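# The Long Life of the Kitchen Cabinet

The Listley Housing Trust manages 622 rental homes, and until recently it replaced the cabinets in each of them on a fixed schedule.

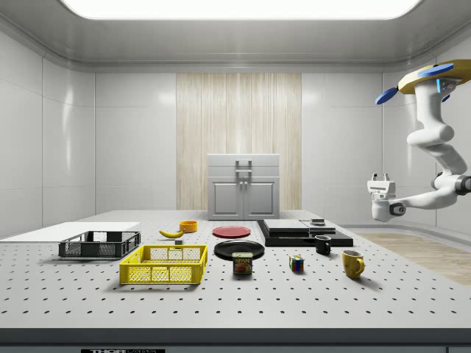
The schedule was set when the oldest buildings were acquired, and it assumed that a kitchen was finished after a given number of years. Crews arrived when the date came up, removed every unit down to the plaster, and installed a new set. Tenants were without a sink for several days. The old cabinets went to the county transfer station, where they were weighed with the rest of the construction debris and buried.

The trust ended the practice last November. Its property office now inspects kitchens one at a time and decides, cabinet by cabinet, what should be repaired, what should be moved to another home, and what should be thrown out. The change has drawn interest from other landlords in the region, several of whom have asked for copies of the inspection form.

The form runs to two pages. The first concerns the box: whether the back panel is square, whether the floor of the sink unit has swollen, whether the hanging rail still holds. The second concerns everything attached to it. Inspectors have found that most tenant complaints belong on the second page. Hinges loosen, drawers drop off their runners, and handles turn on their screws. A door that no longer closes makes a kitchen look worn out even when the box behind it would serve another twenty years.

**What fails first**

Records kept by the trust's repair shop in Omar, the former mill district where most of its older buildings stand, give a fairly clear order of failure. The cabinet beneath the sink goes first in nearly every home. Slow leaks at the trap wet the floor panel from above, and particleboard that has taken on water does not recover. The drawer nearest the stove is second, chiefly from use. Upper cabinets rarely fail at all unless they were hung badly, and some in the trust's buildings are older than the tenants who use them.

Construction matters less than might be expected. Solid wood boxes from the early buildings have outlasted those that followed, but they are heavy, hard to adjust, and seldom match a modern appliance opening. Plywood has performed well. Particleboard has performed well wherever it stayed dry and wherever the cut edges were sealed. The trust now seals the edges of every replacement part before it leaves the shop, a step that takes a few minutes with a brush and costs very little.

Hardware is another matter. The shop found hinges in 119 different patterns across the housing stock, many of them no longer sold. Fitters had been carrying boxes of mixed parts from building to building and drilling new holes when nothing matched. Doors that had been drilled more than twice were usually too weak to hold a screw. The trust has since settled on two hinges and one drawer runner for all new work, and old holes are plugged with hardwood dowel and glue before a new hinge goes on.

**The question of color**

Repairing one door in a row of eight raises a difficulty that full replacement avoids. Painted finishes yellow with heat and light, and a new door in the original color will stand out beside its neighbors. The trust's first attempts at matching were not well received. Tenants in the Owino Street building objected that their kitchens looked patched, and a number of them asked for the old doors back.

The shop now repaints a full run whenever more than 3 doors in it need work. It offers tenants a choice of four colors, of which a soft gray has been by far the most requested. Doors are taken away in the morning, sprayed in the shop, and returned the following week, and the boxes stay in place with their contents undisturbed. Tenants who prefer to keep open shelves in the meantime may ask for a later date.

**Savings and limits**

The property office puts the average saving at $1,100 per kitchen when measured against full replacement. The figure includes labor and paint and excludes the cost of inspection, which the office expects to fall as its staff gain experience. It also excludes disposal fees, so the true saving may be somewhat larger.

The approach has its limits. It depends on skilled fitters, who are in short supply, and on a heated workshop with enough room to dry a full set of doors flat. Smaller landlords may have neither. Skodau, a neighboring town with a stock of almost the same age, considered a similar program and decided to continue with replacement, citing the lack of a suitable building. It has agreed to send its usable cabinets to Omar, and the first load is expected before winter.

There are also kitchens that should be replaced. A layout that leaves no counter beside the stove cannot be mended with a hinge, and homes adapted for wheelchair users need lower counters and clear space below them. In these cases the trust still removes everything, and the sound cabinets are labeled by width and stored for use elsewhere.

Tenants who wish to request an inspection may do so through the rent office in Listley. Sink units are given priority.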